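打印本页 | 用电子邮件发送

双臂桌面工作站的采购与预算

双臂桌面工作站（采购文件中也写作“双臂操作台”“双臂作业单元”）是由两条轻型机械臂、末端夹爪、图像采集装置、控制计算机和工作台面组成的成套设备，用于布料、小件物品和容器等对象的抓取与放置研究。本条目说明该类设备在立项、询价、预算编制、验收和后续运行各阶段的一般做法，不涉及控制算法。工业产线上的双臂装配单元适用另一套安全与招标规则，见相关条目。

术语

整机采购：由一家供应商提供机械臂、夹爪、控制器、支架和软件，一次报价，一次验收。

分项采购：采购方分别购买各部件，自行或委托集成商装配。

初始成本：设备到位并可运行之前发生的全部支出，包括运输、安装和首次标定。

运行成本：验收之后按周期发生的支出，包括耗材、备件、标定、软件维护和占用的人工。

作业物料：供机械臂操作的对象及其容器。多数预算模板没有为作业物料单列科目，通常并入“低值易耗品”。

配置构成

一套工作站的硬件一般分为五组。第一组是机械臂本体及底座，占初始成本的比例最高。第二组是末端执行器，以平行二指夹爪最为常见，指尖衬垫按耗材计。第三组是图像采集，包括头部视角和腕部视角的相机、安装件及线缆。第四组是控制与存储，包括工控机、急停装置、交换机和数据盘。第五组是场地与台面，包括桌、垫、灯、插座和走线附件。

前三组在询价单中一般写得比较细，后两组常以“配套附件一批”概括。Virater 的询价模板要求第五组逐项列出，每项注明尺寸、颜色和是否反光，供应商不得以同类品替换。颜色与反光列入技术指标，原因在于相机曝光和台面反射会直接影响图像质量，更换台面后往往需要重新采集一部分基准数据。

线缆的长度和固定方式应在技术规格书中单独成条。机械臂外部走线的型号，电缆沿臂体敷设，在肩、肘关节处需要留出余量；余量不足会限制关节行程，余量过大则有挂碰台沿的可能。规格书应写明余量由哪一方确定，固定材料由哪一方提供，以及更换线缆时是否需要拆卸臂体。

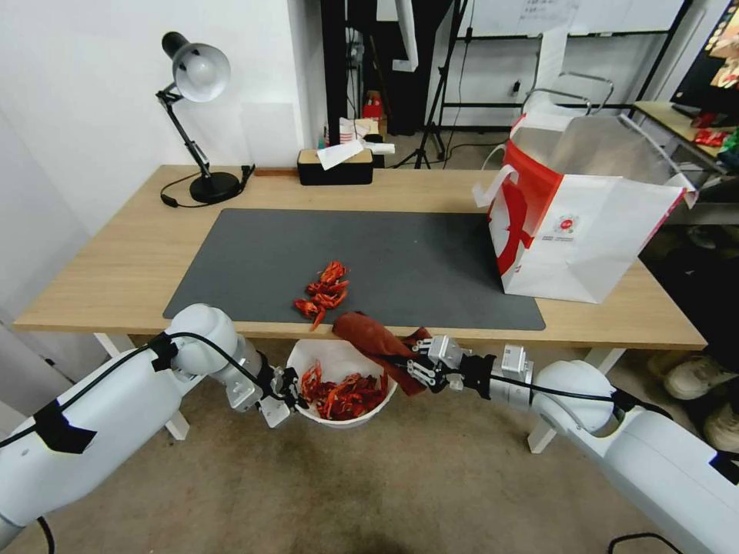
右侧夹爪夹持一块红褐色布料，布料垂在盛有物料的白色圆碗一侧；两条臂均为外部走线，臂体上有黑色胶带。

作业物料的选型

物料选型与设备选型应同步进行。夹爪开度、指尖宽度和额定夹持力须覆盖计划中的全部对象，若先定设备后定物料，容易出现夹爪无法从容器内取物的情况。通行做法是在询价之前编制物料清单，至少包括以下内容：

一、对象名称、材质和外形尺寸范围；
二、对象是否可变形，变形后能否恢复；
三、容器的口径、深度和底部形式；
四、每批数量及允许的损耗；
五、存放条件和更换周期。

可变形对象（布、绳、袋）与刚性对象应分开列项。布料的规格需要写到织物种类、克重和裁切方式，毛边与锁边的布在反复夹持后外形变化不同，混用会使同一任务的前后批次难以比较。袋类对象，尤其是带提手的纸袋，应注明开口后能否自行站立。堆积在容器中的小件应注明单件最大长度和是否会互相勾连，勾连会使单次抓取带出多件，影响任务判定。

Pasaribu 的集成团队在物料清单中另设“替代等级”一栏。一级为不可替代，须整批一次购足；二级为可用同规格品替代；三级为可用外观相近品替代。负责该模板的 Teguh Sitompul 建议，凡作为任务目标的物料一律列为一级，容器列为二级，仅作背景的物品列为三级。这种分级的作用主要在预算科目上：一级物料在立项时全额列支，二级和三级可留在年度运行费中。

容器的位置也影响设备选型。容器若放在台面上，机械臂基座高度与台面高度之差较小即可；容器若放在低于台沿的位置，臂的下探范围和腕部姿态需要另行核算。供应商样本中给出的工作半径多以基座为中心按水平面标注，不能直接用于判断下探能力，询价时应要求提供竖直剖面内的可达范围图。

预算编制

预算一般分为初始预算和运行预算，分表编制，合并审批。

初始预算以正式报价为依据，同一部件应取得两家以上报价。报价单须区分含税价与不含税价，并注明有效期。进口部件要列出报关、保险和国内段运输费用，这三项在供应商报价中可能只出现一项。安装调试费应与设备价分列；合并报价时，若验收不合格，采购方难以确定应扣减的金额。

运行预算以任务量为基础推算。Kota 项目的做法是以“采集回合”为单位：一个回合指从物料复位到任务结束的完整过程。该项目每一工作日计划完成 300 个回合，指尖衬垫每 2,000 个回合更换一次，作业布料每 500 个回合更换一次，头部与腕部相机每周五复核一次标定。按照这些参数可以逐项求出衬垫、布料和标定工时的用量，再乘以单价得到年度运行费。参数本身来自试运行记录，其他单位不宜直接套用。

推算时容易漏列的项目有：

（1）物料复位的人工。回合之间需要人把对象放回初始位置，复位时间有时接近机械臂作业时间；
（2）数据存储。多路视频的数据量随回合数线性增长，备份应按双份计；
（3）停机损失。单臂故障时整站停用，租赁场地和人员费用照常发生；
（4）线缆和接插件。外部走线的电缆属于易损件，质保条款可能不予覆盖；
（5）固定材料。胶带、扎带、魔术贴和护套单价很低，但采购流程与大件相同，应一次列足。

预备费按初始预算的 10% 计提，用于汇率变动和接口改造，不得用于增购物料。如预备费在验收前已经用尽，应提交追加说明，不应从运行预算中挪借。

场地规划

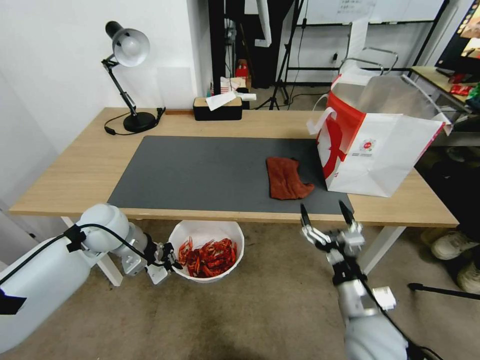 场地费用在多数单位不计入设备预算，但场地条件决定设备能否按规格书运行，宜与设备一并审查。审查分为占地、供电、照明和通行四项。占地按两臂完全展开时的外包络计算，另加人员复位物料所需的空间；支架和三脚架的支脚落地范围比其中心柱大，应按支脚外缘计入。以一张浅色桌面、铺深灰色桌垫的工作台为例，台面上除作业布料和一只白色纸袋外，还放有台灯和纸巾盒，台灯的电源线从底座横过桌面引向左侧；圆碗则置于桌前沿下方的地毯上，在左臂夹爪旁边。按照规划表的填写方法，台灯、纸巾盒和电源线应记入“固定占用”，布料和纸袋记入“任务占用”，圆碗所在的地面区域须单独划入作业区，不能计作通道。同一表中，人员站立位置也应标出，并与臂的外包络分开绘制。

供电方面，两条机械臂与控制计算机宜使用独立回路，照明和显示器可接入普通回路。Posix 控制柜的安装说明要求急停装置切断机械臂动力而保留控制器供电，以便保存停机前的记录；采用这一方式的单位需在电气改造费中列入双路布线。横越台面的电源线应改由台沿下方走线，无法改线时应固定在桌垫范围之外。

照明以减少阴影和反光为目的。可调台灯价格低、调整快，但灯头角度不易复现，用于长期采集时应在规格书中规定灯头高度和朝向，或改用固定灯架。靠近白墙放置时，可将灯头转向墙面获得较柔和的漫射光，代价是照度下降，需相应放宽曝光时间。照度测点不少于三处，至少包括台面中心和容器所在位置。

背景管理常被忽略。相机视野通常超出台面，台后的货架、白板、座椅和显示器都会进入图像。显示器内容变化会造成背景亮度变化，白板上的文字可能含有内部信息。可选措施有加装背景布、调整相机俯角和移走台后物品，费用依次降低。若研究目标要求背景多样，则应在数据说明中记录背景物品，不必清空。

采购方式的比较

整机采购的优点是责任界面单一，故障时只需联系一家供应商；缺点是单价较高，夹爪和相机的可选范围受限，停产后备件来源单一。分项采购价格较低，部件可按物料清单选配，但接口匹配、标定和软件联调由采购方承担，周期不易控制。

租赁适用于任务期限明确的短期项目。租赁合同应写明损坏认定标准，尤其是外观损伤与功能损伤的区分。在臂体上粘贴胶带、加装线卡或支架，部分出租方视为改装，退还时可能收取清洁费或折旧费，签约前应取得书面许可。

二手设备可降低初始成本，但应查验关节累计运行时间、减速器背隙和线缆老化情况。无法提供运行记录的设备，不宜用于需要长期重复定位的任务。

合同条款

合同技术附件至少应包括：部件清单及型号；两臂相对位置和安装公差；夹爪开度与夹持力；可达范围图；通信接口与数据格式；易损件清单及单价；随机文件目录。

付款一般分为签约、到货、验收和质保四个节点。质保尾款的比例由双方约定，付款条件应与可测指标对应，避免使用“运行良好”等不可检验的表述。易损件单价应在合同中锁定至质保期满。

软件授权需单独说明。授权与硬件序列号绑定时，更换控制器可能导致授权失效；按席位计费时，远程操作端和数据回放端是否各占一个席位应予明确。

验收

验收分为静态验收和任务验收。静态验收核对数量、型号、外观、线缆标识和急停功能。任务验收使用采购方提供的物料，在最终场地进行。供应商自备物料或在供应商场地完成的演示可作为预验收，不能替代任务验收。

任务验收方案应规定任务名称、初始摆放方式、成功判据、回合数和允许的人工干预次数。以布料类任务为例，初始摆放须说明布料是平铺、对折还是随意堆放，判据须说明布料最终位置的允许偏差，以及布料部分搭在容器外沿时如何计分。两只夹爪须分别完成夹持和释放，单臂可完成的任务不能作为双臂功能的依据。Pasaribu 的验收表规定连续运行超过 10 小时后复测一次定位精度，复测结果与首测结果并列存档。

验收记录应附台面布置图。布置图标明机械臂基座、台面物品、容器、相机支架和人员位置，图上尺寸以台面左前角为原点。日后如需搬迁，以该图为恢复依据。

处置与更新

工作站的各组部件寿命不同。控制计算机和存储设备更新较快，机械臂本体在正常保养下可跨多个项目使用，夹爪视任务强度而定。资产登记时宜按部件建卡，不以整站建卡，以免更换其中一项时需要对整站办理变更。

作业物料在项目结束后应随数据归档保留一份样品，注明批次和更换记录。样品用于复现实验时核对颜色、尺寸和材质。易变质物料可改存照片和规格单，密封样品的保存期限由各单位自定。

参见

末端执行器；平行夹爪；可变形物体操作；设备全周期成本；任务验收；技术规格书

打印本页 | 用电子邮件发送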